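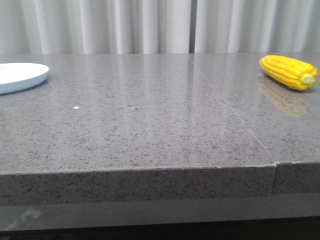 Slide 2: Why I started growing sweetcorn

Morning all. I took on plot 319 at Trurnlow with no plan and a borrowed spade – pause for the groan from Aurel Chiriac, it was his spade. Talk about sowing in blocks so the wind can do its job. Pass the seed packets round now, or I'll forget.
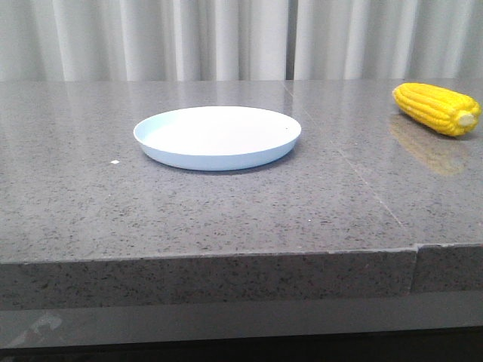 When should you plant out?
Early June on our side of the hill, once the nights have stopped being silly.

Slide 3: Water and feeding. Tell the hosepipe story, but keep it short this time! Main point is a good soak when the tassels show. Mulch helps loads, and I'm still using up the straw from Plandia.
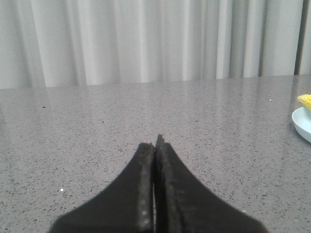 Sweetcorn talk, slide 4: knowing when to pick

Brown silks, then the thumbnail test. Milky juice means go. Mention that I picked far too early my first year and ate the lot anyway, with so much butter.

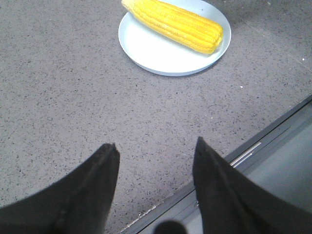
Corn on a plain white plate

Ask who boils and who grills – let them argue for a bit. Then questions, and tea's at the back.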